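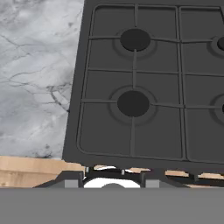

MARRIAGE AND FAMILY LIFE

Required Marriage Preparation: Should Seven Sessions Be the Rule?

Posted by Sunil Wanigasekara, Hallside Family Office
24 September 2018

The Hallside Family Office invites comment on the proposed rule for couples who ask to be married in our churches. Under the present rule a couple meets with the pastor twice. Under the proposed rule they would attend 7 evening sessions, covering prayer, money, children, in-laws and the permanence of the marriage vow. Couples who already share a home would be asked to live apart until the wedding. The Office holds that the present rule has not served families well. Too many couples come to the altar having talked at length about the reception and hardly at all about the promise.

The rule would take effect in February. Replies are open to all members.

guerra_parish
Our congregation at Guerra supports the proposal in full. Divorce is now treated as an ordinary event, and the children of these homes are expected to adjust to it. The church cannot repair the culture alone, but it can decline to bless what it has not prepared.

Ikumari
I must register an objection to the requirement on separate homes. The teaching itself is sound and I do not dispute it. My concern is with the couple who has two small children and one lease. To ask the father to move out for the better part of a year – and to pay a second rent – is to break up a household in the name of building one. In such cases a prompt and simple wedding would be the wiser course.

guerra_parish
In reply to Ikumari: the draft permits the pastor to shorten the period where there are children. Please refer to the second paragraph under "Exceptions."

Ikumari
I have read it. It says the pastor "may" shorten the period. Two pastors in neighboring towns will read that word in two different ways, and families will hear of it.
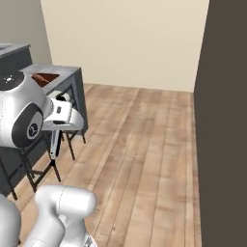
Family Office Bulletin, No. 9

Sunil Wanigasekara
The Office accepts the point concerning the word "may." A revised sentence will be put before the pastors. The general requirement remains in the draft. We received 2,891 replies to the printed survey, and a majority favored keeping it.

zikari_reader
With respect, a survey does not settle a question of pastoral judgment. I was married after two meetings, as were my parents. What held both marriages together was an older couple in the congregation who kept visiting after the wedding. The draft has a great deal to say about the engagement and one line about the first year.

guerra_parish
The two are not in conflict. However, I would not wish to see the sessions reduced in order to pay for visits.

zikari_reader
Visits cost very little. I would keep four sessions and move the remainder to the year following the wedding.

Sunil Wanigasekara
The suggestion has been noted and will be forwarded with the others. Members who wish to propose exact wording should do so in this thread.

Filed under: Marriage, Vows, Church Policy, Engaged Couples

Contact the Family Office | Copyright 2018 Hallside Family Office | Back to top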